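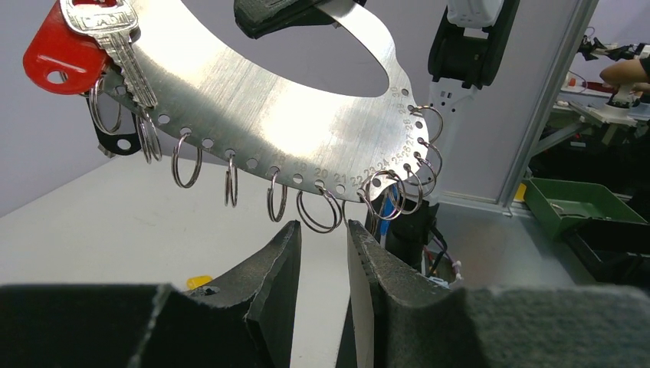 Home | Set-up | Arms | Key sorting | Wiring | Old pages

Udex Robotics Club: Two-Arm Cell Guide
12 May 2018
Reet Ozoliņš

Part 7. Setting up the key ring task

This part replaces the one written last September, which claimed the arms could sort a full set of rings "with minimal supervision." I supervised it. Plan on staying in the room.

You will need both arms mounted and powered, the numbered plate, the box of split rings, and the Laur control program on the club laptop. The Stukik poster says a beginner can do all of this in one meeting. Allow two.

1. Check the foam on the gripper fingers. Torn edges are fine. If the pad slides when you push it with your thumb, replace it before doing anything else.

2. Load the rings onto the plate by hand. Start with a few. A full plate looks good at open house and teaches you very little, as you won't be able to tell which ring caused the trouble.

3. Home both arms from the Laur screen, left arm first.

CAUTION: "Homed" on the screen means the program thinks the arm is home. Look at the arm.

4. Set the speed slider to 20. It goes up to 1000. I have not met the person who needed that.

5. Teach the approach point. Jog the gripper in slowly until the tips are just below the ring you want, then save. Repeat from a different starting position and compare the two saved points. If they disagree by more than you can put up with, the wrist joint has to be calibrated again (Part 3).

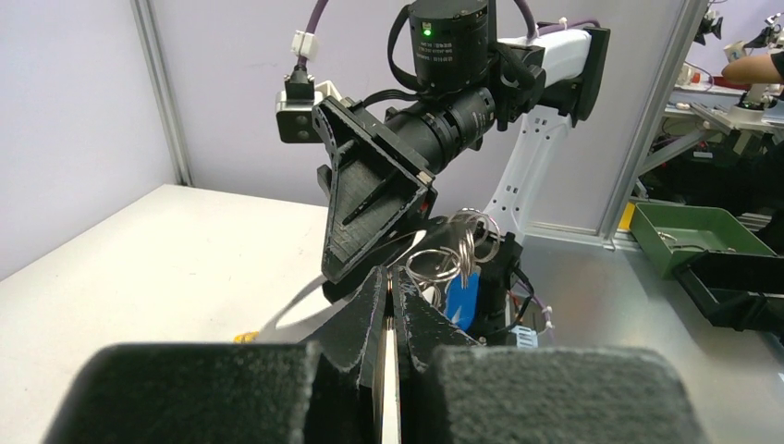

6. Close the fingers in small steps. The Omby plug-in has an automatic grip setting that is supposed to sense when a ring is held. In my tests it was just as sure of itself when holding air. Leave it off and set the grip by hand.

7. Run the pick once with your hand on the stop button, then run it again. One good pick proves that one pick was good. Teams that want to enter this task at the spring meet must log 193 tries, failures included. Please don't quietly drop the bad ones. I do read the logs.

NOTE: Key tags and fobs swing more than bare rings. Wait for them to settle before you save a camera view.

8. Before changing over to the wiring task, open both grippers, raise the arms and take the plate out. Put the black platform in its place and home again. Saved points from the key task do not carry over, whatever the menu suggests.

9. Watch the purple cables through one slow pass of each arm. A loop needs enough slack for the wrist to turn and not so much that it catches on a finger.

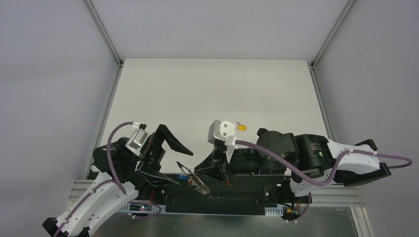
10. Save your settings under your team's name. Files called "final" will be deleted at the end of the term.

If something goes wrong

Arm stops halfway: press stop, read the message, and write it down before clearing it.

Ring drops every time: go back to step 5. It's hardly ever the software, though that's what everyone wants to rewrite first.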